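Planning the Equipment Budget for a Tabletop Pick-and-Place Cell

By Anayeli Huerta

This guide covers the purchase of a small gripper setup for desk-height handling work. It assumes one table, one operator and a parallel two-finger tool. Arm selection is a separate purchase and is left out.

Step 1. Write the object list before asking for quotes

List every item the gripper must pick up, with its height, width, weight and surface. Use items that are already on hand. Send the same list to each vendor.

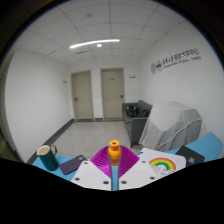

Finger material drives more of the recurring cost than the finger mounts do. Rigid plates last a long time, but flexible pads are a wear part and belong on a separate budget line. With a ribbed flexible pad carried on flat white plates, as on this tool, ask whether the pad can be ordered alone. A mug and a phone lying face down make a useful pair for the first quote: one is tall and round, the other thin and flat against the table. A vendor who quotes for only one of them has not read the list.

We sent our list to Fukska and Gornik. Gornik quoted pads in packs of 10. Fukska sold them only with the full finger assembly, at $188 per set. Compare cost over a full year of use.

Step 2. Check the opening against the widest item

Measure the clear gap between the finger tips at full opening. Catalog figures are sometimes taken at the base of the fingers, where the value is different. Long items can be gripped across the short side, so record both dimensions. Round-sided items need extra clearance on approach – add this to the width before comparing.

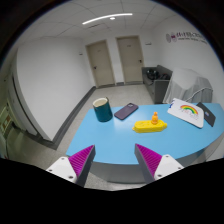
Step 3. Budget for the table and the room

A fixed table is cheaper than a movable one and holds its calibration longer. Check the following before ordering:

Table surface: plain, single color, low gloss.
Lighting: note the position of ceiling lights and look for reflections on the work surface.
Power: allow a dedicated outlet for the controller. A power strip used as a test object does not count toward supply.
Floor space: leave room to walk behind the table.

Flat items such as boards and tablets take up more table area than their weight suggests. Lay out the full object list at once and confirm that the fingers can reach between items.

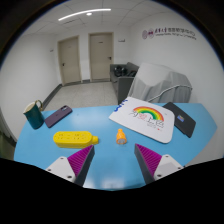
Layout check with the yellow power strip, the small orange bottle-shaped item and the rainbow board on the table.

Step 4. Set the spares quantity

Order 2 spare finger sets for each tool in daily use. Mounting screws should be a standard size available locally. Condum supplies mounting plates with its own screw pattern, so an adapter from Magaña is needed if the two are mixed. Lead time on the adapter was 3 weeks in January.

Step 5. Submit the request

Attach the object list, the gap measurements and both quotes. Show wear parts as an annual cost and everything else as a one-time cost. Keep a copy of the layout with the request for use at acceptance testing.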